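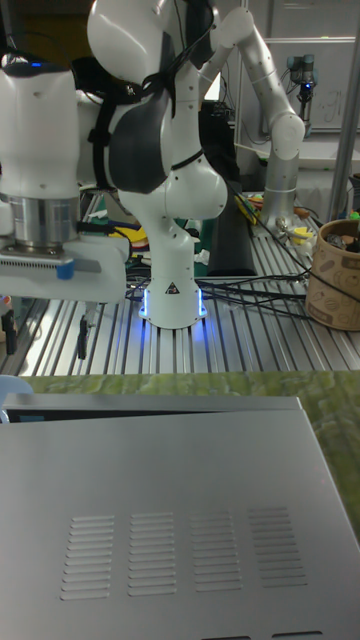

## 3. Getting the bench ready for a Palomino case

Welcome back, and thank you for sticking with us through the unpacking section, which we know was a long one. Now we come to the bench itself. Please take your time over it, even if the case is sitting in its carton and you would dearly love to lift it out and get going.

The steps below are written for a bench with a top of aluminum rails, the kind with slots running front to back. If you have a flat top instead, skip steps 2 and 3 and join us again at step 4.

### 3.1 Clearing and cleaning the rails

1. Take loose tools off the part of the bench you are going to use. Pliers and screwdrivers can go to the far side for now, as long as they lie flat and you can still reach them.
2. Run a dry brush along each slot, from the back toward you. Washers love to hide in there, and so do the little curls of metal left over from drilling.
3. Wipe the tops of the rails with a damp cloth and then with a dry one. A drop of dish soap is fine for greasy fingerprints (we do this at Relldale every September whether the bench needs it or not).
4. Look along the surface from one end, with your eye down low. If a rail stands proud of its neighbors, loosen its end bolts, press it down and tighten them again.

**Note:** Please don't oil the slots. We did once suggest it, in the first edition of this guide, and Murali Salian has been very patient about the letters that followed.

### 3.2 Cables and bags

5. Gather any cables that cross the rails and lead them to the back or to one side, wherever they are going anyway. A gentle curve is what you want, with no sharp bends and nothing pulled tight.
6. Fasten them loosely with a strap. You should be able to slip a finger under it.
7. Move bags, covers and anything tall away from the spot where the case will stand.

**Caution:** Never rest the case on a cable, even a thin one and even for a minute. The bottom edges are folded metal and can cut through the jacket.

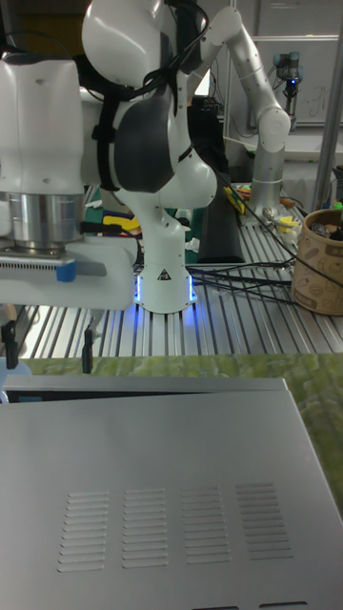 It is worth stopping here for a moment and looking over the whole bench again, back corners included — small yellow-handled tools are easy to spot, but a black hex key lying against a black cable is another matter altogether.

### 3.3 The mat

8. Unroll the mat and leave it flat for 40 minutes before you put anything on it. If the corners still curl, roll it the other way for a little while and try again.
9. Lay it square to the slots and smooth it out from the middle with the side of your hand.

Any firm mat will do. Josué Macedo, who tested this section for us, likes the Utisik one and trims it to fit, and we have no quarrel with that at all.

### 3.4 Setting down the case

10. Ask someone to take the other side. The case weighs 14 kg with its panel fitted, and it is an awkward shape to hug.
11. Lower one long edge first, then let the rest follow slowly.
12. Keep the vent slots clear. Paper, gloves and coffee cups all seem to end up on top of a nice flat metal case, so it helps to agree on some other place for them early on.
13. Open the hinged panel by hand and check that it moves freely, without scraping on anything behind or beside it. 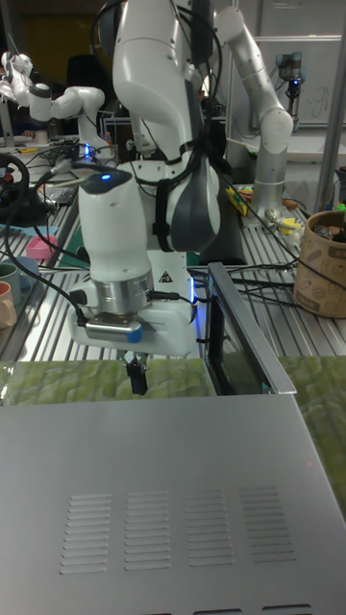
If the panel feels stiff, support it from below and back off the hinge screw by a quarter turn. Do this once, try the panel, and only then go on to a second quarter turn. When you are happy with the movement, close the panel gently and continue to Section 4, where we fit the feet.

**Caution:** Keep fingers away from the hinge side while the panel is moving.

Revised Jul 3, 2022. Step 8 was corrected by Zoila Londoño.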